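Course 4, Unit 6: Bin Handling Cells and Warehouse Work
Handout prepared by Njoroge Kashindye
Revised 6/30/20

Read before the lab. Sections 1 to 3 will be discussed in class. Section 4 is needed for the written assignment.

1. Background

The unit follows one case, the parts warehouse at Rugemalira. Small parts are stored in bins and picked by hand for two assembly lines. Before the project, a picker walked a fixed route with a hand truck, brought full bins to a bench, took out the parts on the order sheet and returned the bins to the rack. The site holds 3,285 part numbers. Of these, 1,039 were judged suitable for a robot arm with a two-finger gripper. The rest are too heavy, too soft or packed in bags, and stay with the pickers.

The integrator, Groder, placed one arm at one bench. The software that assigns orders to the cell is called Fovotness.

2. Division of work after the change

Tasks moved to the cell:
Picking single parts from a bin at the bench
Counting parts against the order
Reporting a short count to the stock system

Tasks kept by people:
Bringing bins to the bench and taking them back
Picking all part numbers outside the suitable group
Clearing a stopped pick
Checking the bin position at the start of each shift

Note that walking was not removed. The arm does not travel, so every bin it uses must be carried to it. Several pickers reported more trips per shift in the first weeks, with less time standing at the bench between trips. The job title did not change until February, when the post of cell attendant was added to the pay scale.

3. Effects on the job

Pace. A picker used to set the order of tasks within a shift. The attendant now responds to a queue. If the next bin is late, the cell waits, and the waiting time is logged against the station. The first version of the log did not separate a late bin from a blocked aisle. This was corrected after the pickers objected.

Skill. Experienced pickers knew which suppliers mixed similar parts in one bin. The cell does not hold this knowledge. Mixed bins were at first sent through and came back as faults. Pickers now mark such bins on receipt and keep them out of the queue.

Training. Each attendant receives 11 hours of instruction, mostly on stopping, clearing and restarting the cell. Time spent on bin placement was short in the first course and was extended in the second.

4. Station layout

The layout was tested as a simulation before equipment was ordered. Students will use the same type of model in the lab, under the name Nornthorpe. Bins are located by low strips fixed around their footprint. An operator sets the bin down inside the strips, and the pick program assumes that position. A bin resting on top of a strip is tilted, and the programmed pick height no longer applies.
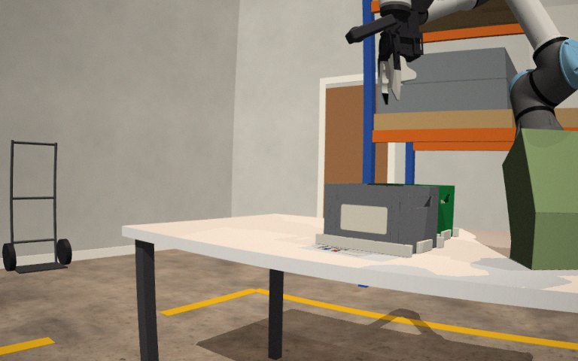 Figure 1. Simulated bin station. Gray and green bins between off-white locating strips, gripper empty above the gray bin, pallet rack behind the table.

Points to check in any layout of this kind:
Clear path for the person carrying a bin, with the arm stopped
Reach needed to lift a rear bin over a front bin
Place to park the hand truck outside the working area
Position of the stop button (to be added by the student in the lab model)

The simulation gives arm reach and cycle time. It does not give lifting effort, and a person has to be studied separately for that.

5. Assignment

Write two pages on one task from section 2 that stayed with people. State who did it before, who does it now, and what information that person needs from the cell. Propose one change to the layout or the queue rules and give its cost in operator time per 100 bins. Bring a printed copy to the lab session.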